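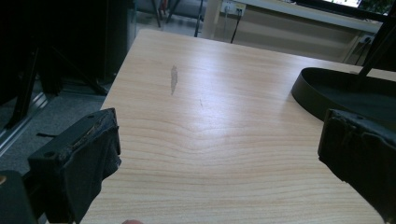 *Fig. 1. The table at Brurkcombe during a recording without an object. The fingers are open.*

## Supplementary Statement on the Pause

**Skarex Method, Brurkcombe Laboratory**
**Wed 2 June**

The Director has asked that the matter referred to in the laboratory as "the pause" be set down in writing before the method is transferred to Ekunport. The undersigned was responsible for the evaluation trials and has been asked to confine this statement to what was recorded. Where it goes further, the Director is invited to strike it out.

The Skarex method is well known to the readers of this series. An operator carries the gripper by hand and performs a task at the table. The recordings are used to train the arm, which then performs the same task with no operator present. Four operators took part at Brurkcombe. Each was told to work at an ordinary pace and to avoid any movement for which there was no purpose.

The set used for the final training contained 87 recordings. In most of them a cup was picked up from one part of the table and put down in another. The remainder contained no cup. The operator brought the open fingers over the wood, found nothing to pick up, and withdrew. These were included at the suggestion of Theerawat Jitpraphai, who held that an arm which had only ever been shown a cup would go on reaching for one after it had been taken away. His view was adopted and proved correct. Earlier versions of the arm had closed on the bare table many times in succession and had to be stopped by hand. The version described here did not do so at all.

It did something else. When the cup was absent, the arm lowered the open fingers towards the long grey mark on the wood, stopped short of it, and stayed where it was for three seconds. It then rose and returned to rest. In the first week this was entered in the log as a fault.

The undersigned examined the usual causes. The motors were in order. The computer was not slow to answer. The mark was covered with a sheet of plain paper, and the pause continued in the same place. The lamps were changed over, the table was turned end to end, and a second arm was brought down from the upper floor. The second arm paused also. A report was prepared in which the behaviour was described as "a delay of unknown origin", and the Director returned it with the word *unknown* underlined.

Jitpraphai then asked for permission to watch the recordings in full. It should be explained that this was not the practice of the laboratory. The recordings were checked by a program for length and for loss of signal, and a recording that passed was not looked at again. He watched them over two evenings with the door closed. On the third morning he placed a list on the undersigned's desk. It gave the numbers of seven recordings and, beside each number, the same name.

Mrs Đặng had been an operator at Brurkcombe from the first season of the work until November. Her recordings were steady and seldom had to be repeated. In the seven on the list the cup was absent, as required. She brought the fingers down over the table, held them there, and then took them away. The other operators had also been asked to find nothing, and they had done it briskly, as people do who have been told beforehand that there is nothing to find.

The undersigned put it to Jitpraphai that seven recordings could hardly outweigh the rest. He replied that they did not need to. The other operators had withdrawn in every direction and at every speed, and their recordings agreed on very little. Hers agreed with one another almost exactly. Where the arm had been given no clear instruction by the many, it had taken the one that was clear.

A test was arranged. The seven recordings were removed and the arm was trained again. The pause disappeared. The arm came down, rose at once and went to rest, and the whole movement was shorter and used less power. The recordings were put back and the pause returned, at the same height and of the same length. The test was repeated by a member of staff who had not been told what to expect, with the same result. The undersigned is satisfied that the cause has been established.

There remained the question of why the operator had waited. It was suggested in the weekly meeting that she had misread the instructions. As she had by then left the laboratory, the undersigned wrote to her. The letter was formal and enclosed a copy of the instruction sheet. Her reply came within the week and is kept with the papers. The relevant part reads as follows:

> I understood the sheet. It said to look for the cup and, if it was not there, to come away. The others came away because they knew. I thought the machine would not know, so I did it as if I did not know either. I looked properly. That takes a little while. I am sorry if it has caused trouble.

The Director read this letter twice in the presence of the undersigned and asked whether the pause did any harm. The answer given was that it did none. It added three seconds to each trial in which no object was present. The Director then asked whether it did any good. The undersigned replied that the trials had not been designed to answer that question, and was instructed to design some.

These were carried out in the spring. The cup was kept back until the arm had already begun its descent, and was then slid on to the table by a member of staff. The arm trained without Mrs Đặng's recordings had in most cases gone back to rest before the cup arrived, and did not return for it. The arm trained with them was still over the table. It turned, closed on the cup and carried it to its place. Full figures will be found in the second appendix.

It is therefore recommended that the complete set of recordings be sent to Ekunport without change, and that the seven on Jitpraphai's list be marked so that they are not removed in error. It is further recommended that the entry in the log be amended. The word *fault* has been struck through in the laboratory's copy and initialled. Some discussion took place as to what should be written in its stead. Jitpraphai proposed *looking*. The undersigned objected that the arm could not be shown to look, and proposed *dwell*, which is the customary term and appears in the printed version.

In the laboratory's copy, the space has been filled in pencil in Jitpraphai's hand. The undersigned has seen the entry and has not amended it.

A copy of this statement has been sent to Mrs Đặng, together with an invitation to visit the laboratory on any working day. She has replied that she would like to come on a morning when the cup is not in use.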